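Nornside Hill Race results, README

I typed these up from the old finish sheets, 3,645 rows in one file, one row per runner per year.

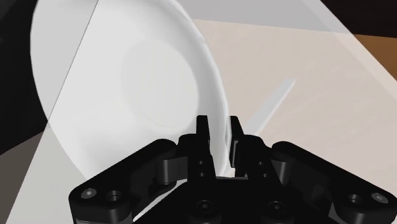

One runner on the club forum asked whether the short course years count, and would I please leave them in, seeing as that was the only time they ever beat 500 other people. They're in — look for "short" in the course column.

Times are in minutes and seconds. Blank means no finish. I still have 18 smudged bib numbers to sort out, hopefully by February!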